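받는 곳: 현장자동화 메일링 리스트
제목: Re: Letis 공개 시연 다녀오신 분 계신가요

늦었지만 다녀온 얘기를 적습니다. 먼저 원래 글부터 인용합니다.

> Ea Ketilsson 씀:
> Neltel에서 포장 라인 검토 때문에 Letis 공개 시연에 사람을 보낼까
> 하는데, 혹시 8월 회차에 가 보신 분 있습니까? 안내문에는 두 팔로
> 쇼핑백을 열고 내용물을 꺼낸다고만 되어 있습니다. 왕복 300킬로미터를
> 갈 만한지 솔직한 의견 부탁드려요.

저는 오전 회차에 들어갔습니다. 참관객은 31명이었고, 설명은 Bent Ketilsson 씨가 거의 혼자 했습니다. (Ea 님과 성이 같은데 친척은 아니라고 하더군요.)

작업 자체는 단순합니다. 흰 종이 쇼핑백 안에 과자 봉지가 들어 있고, 팔이 그걸 집어냅니다. 손목 카메라 화면은 옆 모니터에 띄워 줬고 자료도 나중에 받았습니다. Fox's 사탕 봉지에 손가락이 닿아 있는 순간입니다.
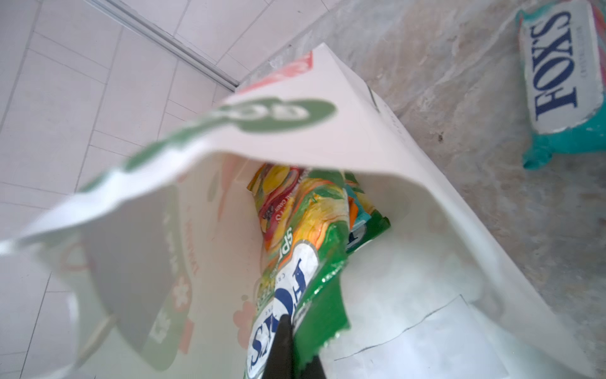

Olumide Iyamu 님은 제 초안을 읽고, 봉지가 서로 겹쳐 있을 때 한 개만 집느냐가 핵심인데 시연에서 그 비율을 공개했느냐고 물으셨습니다. 공개하지 않았습니다. 누적 800회를 돌렸다는 말은 들었지만 성공이 몇 회인지는 끝까지 답이 없었고, "조건에 따라 다르다"는 말만 두 번 들었습니다. 조건이 뭔지 물으니 다음 순서로 넘어가더군요.

바닥도 마음에 걸립니다. 대리석 무늬라 배경이 꽤 어지러운데, Bent 씨는 일부러 이런 바닥을 골랐다고 했습니다. 그 말이 맞다면 무늬 없는 바닥과 비교한 수치가 있어야 할 텐데 그것도 없었습니다. 우리 현장 바닥은 회색 에폭시 한 가지입니다. 어려운 배경에서 된다는 주장이 우리에게 얼마나 쓸모가 있는지 모르겠습니다.
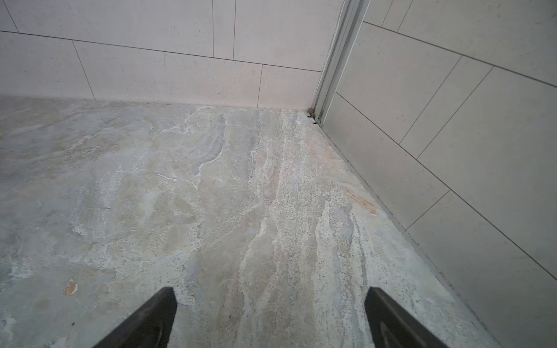
손목 카메라 화면. 벌어진 그리퍼와 대리석 무늬 바닥.

양팔 협조는 볼만했습니다. 다만 포장재를 다루는 방식은 거칩니다. 사탕 봉지야 상관없겠지만 Thygesen에 납품하는 선물 포장이라면 겉면이 눌린 것만으로 반품입니다. 제 옆에 있던 Hanne Hviid 씨도 같은 걸 물었고, 힘 제어는 "다음 버전"이라는 답을 받았습니다.

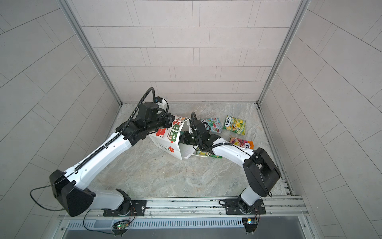 읽는 시간 2분

위 표시는 Letis가 나눠 준 후기 페이지에서 사진과 같이 따라온 것이니 무시하세요. 그 후기에는 "사람 손처럼 섬세하게"라고 되어 있는데, 꽃무늬 포장이 구겨진 사진을 바로 옆에 실어 놓고 할 말인가 싶습니다.

설비 쪽은 간단히 적습니다. 팔 두 대가 앞쪽 알루미늄 레일 하나에 볼트로 고정되어 있고, 작업 공간은 타일 벽으로 둘러싸여 있습니다. 작업 범위가 좁다 보니 컨베이어를 어떻게 붙일지가 문제인데, Brotermont와 협의 중이라는 말 외에는 도면 한 장 없었습니다. 주기 시간은 질의응답에서 한 사이클에 181초라고 했습니다. 쇼핑백 하나 기준입니다. 저희 라인에서는 어림도 없는 숫자고요. 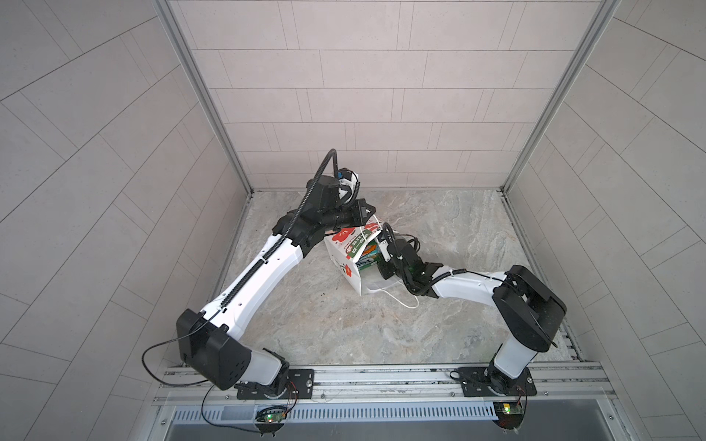
쇼핑백 입구 작업. 왼팔이 위쪽 가장자리를 누르고 오른팔이 입구로 들어간 상태.

Ea 님 질문에 답하자면, 저라면 아직 안 갑니다. 성공 횟수와 힘 제어 일정을 서면으로 먼저 요청하시고, 답이 오면 그때 우리 포장재를 직접 들고 가서 돌려 보자고 하세요. 가져간 물건으로도 해 주느냐고 제가 물었을 때는 "사전 협의"라고 했습니다.

오후 회차에 가신 분 계시면 다른 내용이 있었는지 알려 주세요. 배포 자료가 필요하신 분은 리스트 말고 제 개인 주소로 연락 주시면 됩니다.

Bjarke Bach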